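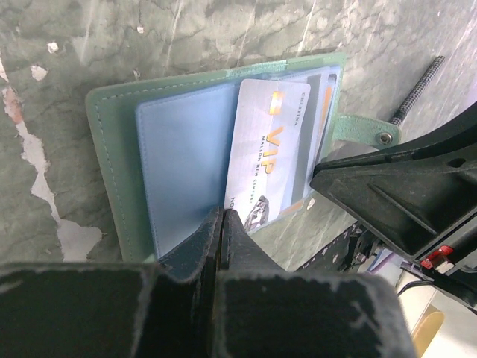
Open card wallet in mint-green leather, with a light blue sleeve page on the left.

Personal Care Products and Your Skin
Handout 4: How Much Are We Really Putting On?
Brungate Evening Classes
Last updated: Aug 19, 2024

Welcome back, everyone. Last time we spent the whole session on reading the ingredient list, and I know a few of you went home and turned every bottle in the bathroom around (good!). Tonight we move on to a question the label can't answer by itself, and that is how much of a product ends up on a person, how long it stays there, and how often it happens. Please keep Handout 3 nearby, as I'll be borrowing a couple of terms from it.

1. Hazard and exposure

We use these two words in a particular way in this course. Hazard is what an ingredient is able to do, given enough of it. Exposure is how much of it a person meets in real life. A strong irritant present at a tiny level in something you rinse off after half a minute may never bother anyone, while a milder one in a cream you wear all day might. When you read a safety rating, try to work out which of the two it is talking about. Some ratings lean nearly all the way toward hazard, and that can be very useful as long as you know it going in.

2. Leave-on and rinse-off

Leave-on products stay where you put them: lotions, face creams, deodorant, sunscreen, lip balm. Rinse-off products go down the drain: shampoo, body wash, most cleansers. It's a simple split and it does a lot of work for us. Rules about preservatives in many places set a lower limit for leave-on products than for rinse-off ones, or keep certain preservatives out of leave-on products altogether.

There are in-between cases, of course. A conditioner marked "leave in" is a leave-on product, whatever shelf it was sold from. A face mask worn for a good long while and then washed away is harder to place, and we'll argue about that one together in class - bring opinions!

3. A worked example

Let's take our practice lotion, which I'll call Caldeira. Suppose a person uses 36 grams of it each time, all over, twice a week.

36 grams x 2 uses = 72 grams a week
72 grams x 52 weeks = 3,744 grams a year

That is more than three and a half kilograms of lotion, and I do like to pause there for a moment, as most people guess far lower. Now suppose a fragrance ingredient makes up 0.1 percent of the lotion. Multiply 3,744 by 0.001 and you get a little under four grams of it across the year. Remember that this is the amount applied to the skin. How much gets through the skin is a separate matter, and depends on the ingredient, the rest of the formula, the part of the body and the condition of the skin on the day.
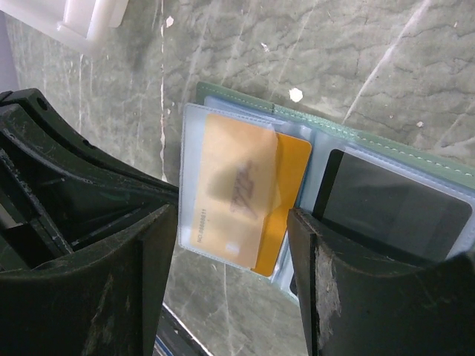 Does a higher price mean a lotion is gentler on the skin?
Price tells you very little about how gentle a lotion is. Look at the ingredient list and at how your own skin has done with those ingredients before.

4. Adding products together

People rarely use just one thing. If the same preservative is in your Caldeira lotion, your Troltamden hand cream and your Graveck deodorant (the other two practice labels, on the back of Handout 3), the amounts add up. Work each one out by itself first, then add. Keep leave-on and rinse-off in separate columns until the very end, or you'll get into a terrible tangle, as I did the first time I taught this.

5. For next time

Keep a simple product diary for 28 days. Write down the product, the part of the body, leave-on or rinse-off, and how many times you used it. If you own a kitchen scale, weigh one container on the first day and again on the last, and the difference is your amount used. Most diaries come back with around 35 lines once repeat uses are grouped together, but a shorter one is perfectly fine. If something makes your skin sting or swell, stop using it and talk to a doctor or pharmacist - please don't carry on for the sake of the homework.

We'll pick up with patch testing, so have a look at the reading on irritation and allergy if you get a quiet half hour.

2 comments
6 shares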